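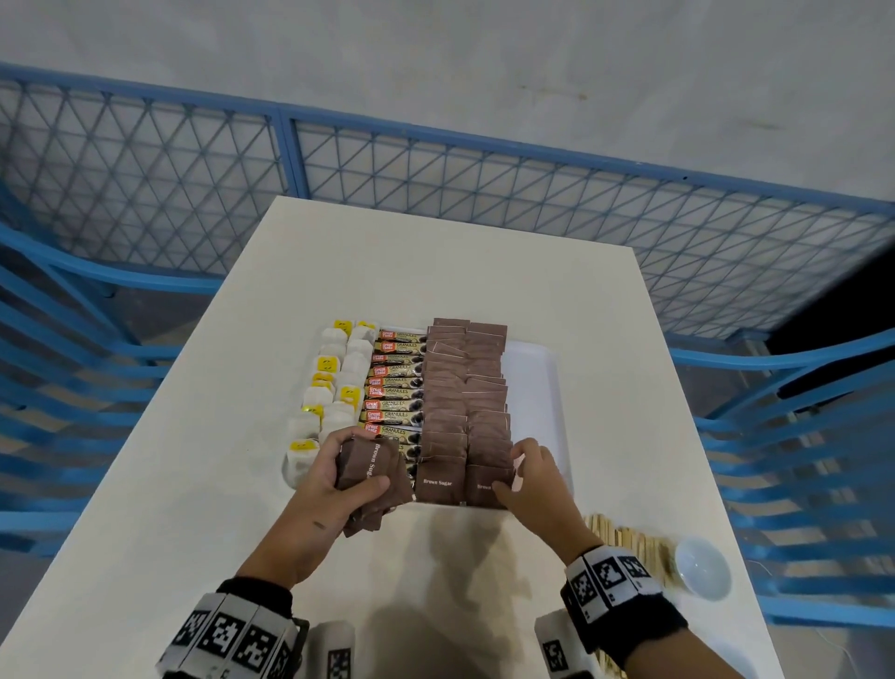

Where has the club got to since the last report?

We have finished collecting the hand demonstrations for the tray-filling task and we're about halfway through getting the arm to copy them. The money is holding up fine, and there's one thing I'd like to ask you for, which I've put near the end.

Right, the longer version. When I wrote to you before, we were still arguing over what the Votlow arm should do for the spring showcase. The choice was between sorting screws, which was safe and a bit dull, and restocking a hospitality tray, which the students much preferred (I think mainly for the biscuits they assumed would be involved). Hospitality tray it is! Tea bags, coffee sticks and brown sugar, laid out in columns so you can read what's what, exactly the sort of fiddly job that people do without thinking and our arm finds dreadful.

The sugar has been the real teacher. The packets are square and brown and they overlap like roof tiles, so each one has to tuck against the one before. We started the students on tea bags thinking they'd be easy, but the little yellow tags flop wherever they fancy. Coffee sticks are the kindest of the lot. If you come to visit and somebody offers you a go, pick the coffee sticks.

We now have 659 recorded demonstrations, all done by hand with the marker bands on both wrists. The students worked in pairs, one filling and one watching the screen and calling out when a marker dropped out of view. That second job turned out to be the one everybody wanted, which surprised me. They've got very strict with each other about sleeves.

Kiyoshi Miyazaki came over from Shimada in February and spent an afternoon with us going through the recordings. He was very patient and also quite blunt. His main point was that our early sessions were too tidy: everyone filled the tray in the same order at the same careful speed, with no mistakes to recover from. So we threw out the worst of those and did them again with the tray shifted, columns left half done, and a handful of packets held ready in one hand while the other did the placing. It was a bit galling to lose the work but the students took it better than I did.

On the software side, we're using Grodilby for the training runs. It's slow on our machine, so we leave it going overnight and come in to see what we've got. At the moment the arm will pick up a coffee stick and put it down in the right column more often than it misses. Sugar is another matter. It tends to press too hard and the whole column slides, and then it carries on as if all is well. We've had two students working on just that, and they've written a check that stops the arm when the column moves. It stops rather a lot, but I'd sooner that than the alternative.

Things that haven't gone well: we lost two sessions to a room clash, and I underestimated how long it would take to label the recordings. I'd put it down in the plan as a quick job for the end of each session and it's been nothing of the kind. We've moved it to its own slot at lunchtime and it's creeping along. I've also had to push back the stir sticks. They were meant to be part of the task by now, but I want the sugar behaving first.

Spending is where I said it would be, apart from consumables. Packets get squashed and split, and we've been through more sugar than I allowed for, so I've moved a little across from the travel line. I hope that's all right, and do shout if you'd like it shown separately.

Now the request. Grolport have offered us a softer set of fingertips on loan until the showcase, at no charge, but they'd like a letter from you as our funder confirming the project runs through to then. Could you send me something short? If it comes before the end of term we can have the fingertips fitted over the break and the students can start with them as soon as they're back.

I'll send the labelled recordings count and a short clip of the arm with the next report.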